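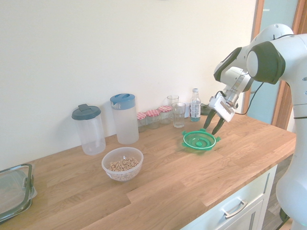
Teeküche Tronby: Vorratshaltung auf der Arbeitsplatte

6. September 2021, von Dalva Leite

Die Teeküche in Tronby steht allen Beschäftigten offen. Trockene Lebensmittel sind in geschlossenen Behältern aufzubewahren. 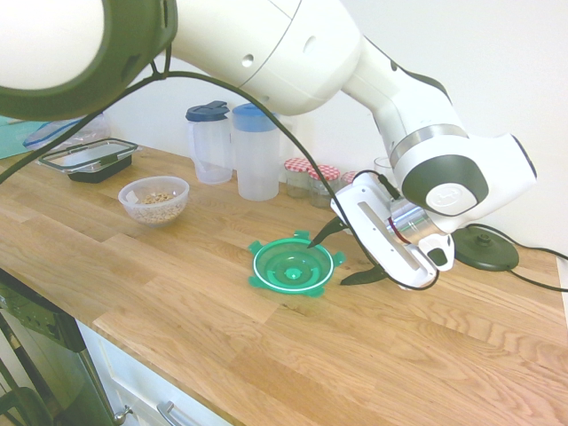
Frühstückscerealien werden in Portionen bis 800 g ausgegeben. Für Reste eignen sich Dosen mit Klippverschluss wie jene hinter der Glasschüssel.

Kommentare (2)

Wen-hsiung Fu: Wo werden die Deckel gelagert?

Okoro: Im Schrank, Fach 3.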